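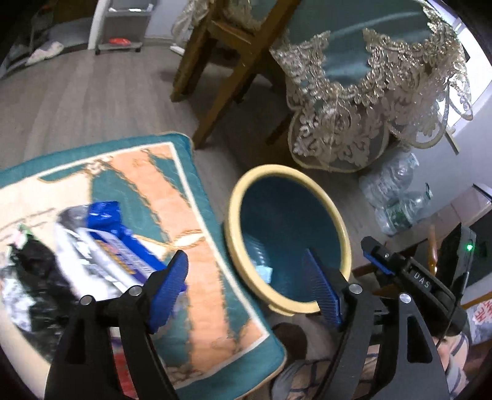
What should we expect at a hand-held gripper demo, and can the kids have a go?

Oisín Mac Suibhne

Our coding club got places at the Cotska open day in November and I'm more excited than the children are! The program says there's a "tidying up with grippers" session in Room 224, starting at 4, and that people work the grippers by hand so that robots can learn the job later. Has anyone been to one of these? I'd like to know how long it runs, how close you can stand, and whether a ten-year-old would get a turn or just have to watch. Also, is it worth it if you've only ever seen the big factory arms? I've tried the Jevow website, but all I can find is a map and a parking form.

Sorcha Heffernan

Yes, go! I went to the last one with my nephew and we talked about it the whole way home. You're right that there's no robot standing there doing it by itself. A person holds the grippers and does a very ordinary job, in our case picking up plastic packaging and getting it into a trash bin, and the recordings get used for training afterward. I thought that might be dull and it was the best part of the day, mostly because you start noticing how many little decisions go into throwing away a wrapper. Where do you pinch it? Which side do you come in from? Do you let go over the middle of the bin or closer to the rim?

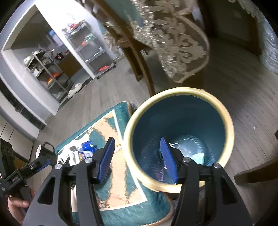
Crumpled film was the thing everybody wanted to ask about. It folds, it springs back, and you can't always tell where the edge is, so the woman running our session spent ages on it and took questions the whole time (my nephew asked most of them). She had us try picking up a wrapper with just a thumb and one finger first, and I'd do that with your club before you go - it makes the whole thing click.

Ours ran 50 minutes. We stood near enough to see the pads on the gripper tips close, but you do have to stay behind the person working. Kids got a turn at the end if they could manage the grip, which is a bit of a stretch for small hands. Ten should be fine. Get in the line early, though, as there were 60 of us in the group and not everyone got to the front.

And yes, very much worth it if you only know factory arms. I had only seen the arms too, and this felt much closer to something I could picture in my own kitchen.

mocanu

bring a snack, the cafe shuts early. parking form is for the back lot only, you dont need it if you come by bus

Oisín Mac Suibhne

Brilliant, thank you both! I'm going to save up some wrappers and do the thumb and finger thing at our next meeting. Sorcha, did your nephew need a signed form for his turn, or did they just let him join in?

Sorcha Heffernan

I signed a sheet at the door for him. For a club I'd email ahead and ask for copies so the parents can sign them at home.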